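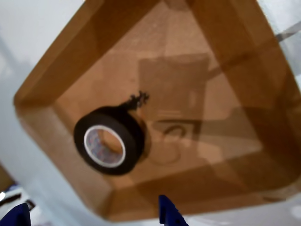
*Page last changed: March*

# Come and drive a robot arm for an afternoon

Hi, Jade Bramwell here, from the Forkier workshop in Lockwood. We're opening the doors again and I need people to come and have a go on the arms (yes, you, and yes, even if you've never touched one!).

Last time we had 80 visitors through and the favourite by a mile was box picking. You get a cardboard box with a few bits in it, a roll of black tape say, and you steer the gripper in to fetch them out. It sounds easy. My neighbour said so too, and then spent most of her turn chasing the tape into a corner and laughing her head off.

What I'm after:

- people 16 and over who can give us an afternoon, 1 pm to 5 pm
- any background at all, though I'd love more folks who work with their hands (sewers, cooks, mechanics)
- seven people who'd like to stay on and help me host the demo tables

Hosts get paid, drivers get lunch and a Jarari bus voucher. Sorry, I did ask for more!

You'll have a short practice with one of us beside you, then your own turns, then a cuppa and a chat about what was annoying. We do write the annoying stuff down, so please don't be polite. The arms move slowly and there's a big red stop button at every station.

Closed shoes, please, and tie long hair back. Parking is behind the Stellgate building, and the ramp is on that side as well.

To put your name down, ring extension 324 at the Lockwood front desk and ask for me, or leave a note there with your number. Tell me if you're left-handed, I'll set up your table to suit.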